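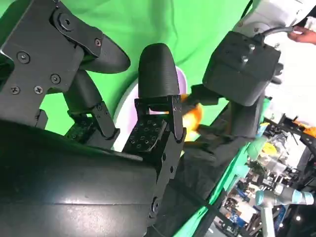

Small black Phillips heads, up close.

Home Forums DIY & Repair Search Log in

Chewed screws in old door hinges – drill or no drill?

mossy_gate
Trying to get the back door off to plane the bottom, it's been sticking since November. House is in Brargate, door is older than me. Top hinge came off fine. Bottom hinge, four screws, every one painted over and two of them chewed to nothing. Just a round hole where the cross used to be. Tried the rubber band trick. Useless. Do I drill the heads off or is there something cleverer? Don't want to wreck the frame.

Turnley Tim
Scrape the paint out first. Everyone skips it. Old bradawl, get right down into the slots, then a sharp tap on the driver with a hammer before you turn. Heavier driver than you think you need.

ines_rebelo
Are you sure they're Phillips and not Pozi? Pozi has the little extra lines between the arms of the cross. Wrong bit rides up and out and that's your screw gone. I chewed up half a kitchen that way before my dad told me.

mossy_gate
Er. No idea. Used whatever was in the driver. Went and looked at the two good ones and yes, little lines. So Pozi.

ines_rebelo
There you go. Get a proper bit, not one out of a cracker.

Kettle_On
Drill them. Life is short. 4 mm bit, straight down the middle, head pops off, hinge lifts away, grab the stump with mole grips. Ten minute job.

Turnley Tim
Disagree. Drill wanders on a chewed head, every time, and then you've got a hinge with an oval hole. And if the stump snaps flush you're digging it out of the frame with a chisel. Left-handed drill bit if you must, half the time it backs the screw out while you're drilling.

Kettle_On
Done dozens. Never had an oval hole. Centre punch first, obviously.

Turnley Tim
You didn't say centre punch.

Kettle_On
I said straight down the middle!

fenland_jo
Heat. Soldering iron held on the head for a bit, let it cool, try again. Breaks the paint and whatever rust is in there. Open a window, old paint stinks, and if it's properly old it might be lead so maybe don't do this one at all. Sorry, arguing with myself.

mossy_gate
Ok will scrape first, new bit, hammer. Then drill if no joy. What do I put back in? The ones from the top are size 8 and a bit short looking.

ines_rebelo
Size 8 again but longer if the holes are tired. One 75 mm in the middle goes right through into the stud and stops the door dropping. Matchsticks and wood glue in the others. Bit of candle wax on the thread.

Kettle_On
Matchsticks are a bodge. Drill out and plug with dowel.

ines_rebelo
My matchsticks have held up a front door since we moved in so

mossy_gate
Update Tuesday. Two good ones out with the right bit, no bother. One chewed one came with the hammer. Last one drilled. Hole is slightly oval. Saying nothing.

Comments

Manninen: Valve grinding paste on the tip of the bit. Tiny dab. Gives it somthing to bite on.

Zellelham_Pete: Slotted brass for me, looks right on an old door. Put a steel one in first to cut the thread or the brass will shear.

dot_h: did you ever plane the bottom?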